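Thursday, January 3, 2019

Back in the shop after the break. Heat was off for most of it, so everything glue-related gets delayed until the room has been at temperature overnight. Moved the hide glue and both open tubs of casein to the shelf over the radiator.

Plaster samples for the Galler stairwell. The November batch is no good. Tiles 1 to 4 have hairline cracks from corner to corner and tile 5 powders when I rub it with a thumb. I put the brown coat on too thick and let the scratch coat dry out first. Starting over with the same lime putty but a coarser sand, the Holtau pit sand, screened once.

New mix, by weight:
Lime putty 1035 g
Holtau sand, screened 3102 g
Goat hair 62 g, teased out by hand, added last

The hair took forever. It clumps if it goes in before the putty is fully knocked up. Next time work the putty for ten minutes on its own, then sand, then hair in pinches. The mix felt short at first and I was tempted to add water. Left it alone, went and swept, came back and it had loosened up fine.

Laid up three new tiles on the old lath offcuts. Wet the lath twice, an hour apart. Scratch coat only for today. Scored it in diamonds with the lath scratcher, and the keys look decent from the back, with good curls on tiles A and B. C is a little starved at the left end where the lath gaps are tight. 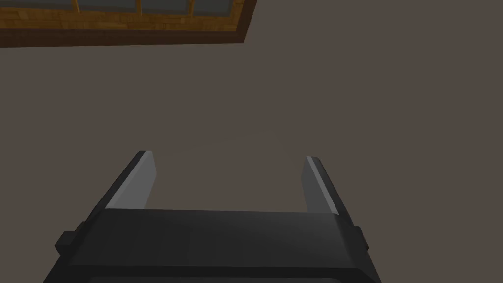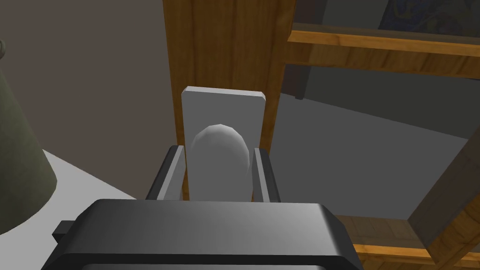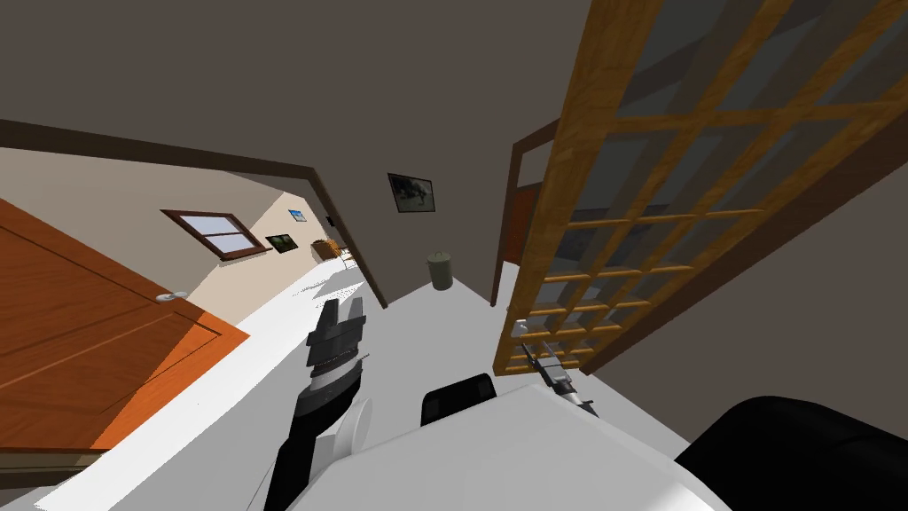

Simulated views with the gripper in each. Window with the orange-brown wooden frame is at upper left in the first; the hallway is in the third.

Color. Compared the Clonora limewash chips against the scrap we pulled from the Galler landing. Under the north window the old layer reads warmer than any of the chips. Under the shop tubes it looks nearly gray, so I'm ignoring the tubes. Closest is their 978, but it needs some raw umber. Try a small pot at half strength first – last time I went straight to full strength and threw out a bucket.

The Başaran order for laths still hasn't shipped. If it isn't here by the time the second coat goes on, cut more from the chestnut bolts in the yard. They are a bit green but good enough for test tiles.

Also:
– Big hawk has a loose handle again. Screw is stripped, needs a longer one.
– Damp burlap over A, B and C before leaving. Mist in the morning, don't soak.
– Lid on the putty bin doesn't seal. Put a layer of water on top for now.
– Scratch coat gets two weeks minimum before the brown coat, no matter what the stairwell schedule says.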